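Simulation Work Moves In-House at Covholm: What Changes for Housekeeping and Field Staff

Members employed in the Housekeeping and Field Service divisions at Covholm will be aware that the company has begun preparing service robots for use in rented homes and guest apartments. The first stage is carried out entirely in simulation, where the machine's route through a furnished home is worked out on screen before any equipment enters a real property. The agreement covering this work was signed at the Kuusisto office on Thursday and applies to 73 employees.
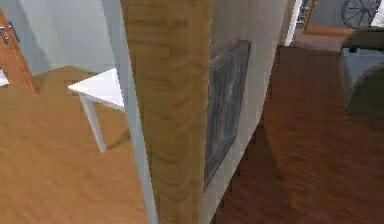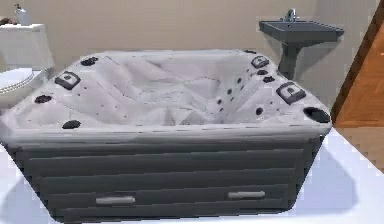

The simulated home, as staff at the review stations see it: a wooden panel dividing two rooms with different wood floors, and a bathroom with a hot tub, a toilet and a pedestal sink.

What the work consists of

The project is known internally as Hundura. Employees assigned to it review simulated homes room by room and record where a cleaning or carrying robot is likely to have difficulty. They note narrow passages, changes of flooring, furniture legs that are hard to detect at close range, and fixtures that leave little space to turn. Their notes are passed to the engineering group in Zirnov, which adjusts the robot's planned movements and returns the home for a second review.

The company had first intended to give this task to an outside contractor. During the talks, the staff side argued that the people who clean and service these properties already know where the problems lie. A housekeeper who has worked behind a large tub knows how far an arm must reach and which side to start from. The company accepted this position, and review work will be offered first to existing employees.

Siiri Ruotsalainen, who has worked in housekeeping at Covholm for most of her career, was among the first to transfer. "I was asked to look at a bathroom and say what was wrong with it," she said. "I said there was no sensible place to put down a bucket. The engineers had been thinking about wheels. They wrote it down, and the next version of the task had a place for supplies."

Duties and working time

Review work is voluntary during the first stage. An employee who accepts it will spend no more than 2 shifts a week at a review station, with the remaining shifts worked in the employee's regular position. Time at the station is paid at the employee's normal rate, including any supplements that would have applied on that shift. Training takes place during paid hours and lasts 5 working days.

The following points were confirmed in writing:

No position in Housekeeping or Field Service will be withdrawn as a result of the simulation stage.

Review staff will not be measured by the number of rooms completed in a shift.

Screen work will be broken up with regular pauses, and each station will be fitted with an adjustable chair and desk.

Notes made by review staff will carry the name of the employee, should the employee wish it, and will not be used in performance appraisals.

Employees who return to full-time regular duties may do so at the end of any roster period without giving a reason.

Questions that remain open

The agreement does not cover the second stage, in which robots would be brought into occupied properties. The staff side has asked for separate talks before that stage begins. Oona Riihimäki, who led the negotiations for the employees, stated that the main concern is the division of tasks once machines and people share the same rooms.

"Our members want to know who decides when the machine stops, and who is responsible if a guest's property is damaged," she said. "A person who is made to follow a robot through an apartment and correct its work has a different job from the one that person was hired to do. That job has to be described and graded properly."

The company's operations manager, Esko Tuominen, has agreed that job descriptions will be reviewed before any second stage. He noted that the robots are expected to take over the carrying of linen and some floor cleaning. Bathrooms, kitchens and final inspections are to remain with housekeeping staff. The staff side has requested that this division be set out in a binding annex.

There is also the matter of workload. Of the 73 employees covered, 39 have expressed interest in review work. If many are released in the same week, those who stay on the regular roster may find themselves short of colleagues. Ľubomír Jurčo, shift coordinator in Field Service, has asked that replacements be arranged before the roster is published. The company has undertaken to do so, and members are asked to report any shift on which a released colleague was not replaced.

How to apply

Employees who wish to be considered should speak with their shift coordinator or leave a written request at the Kuusisto office. No earlier experience with computers beyond ordinary use is required. Applicants who need larger text, another screen height or instruction in a language other than English should state this in the request.

An information session will be held in the staff dining room in December. Eino Nieminen of the engineering group will show how a simulated home is opened, viewed and annotated, and members of the negotiating team will be present to answer questions about the agreement. Attendance counts as working time for employees on shift. Printed copies of the full agreement can be collected at the session or requested from any staff representative.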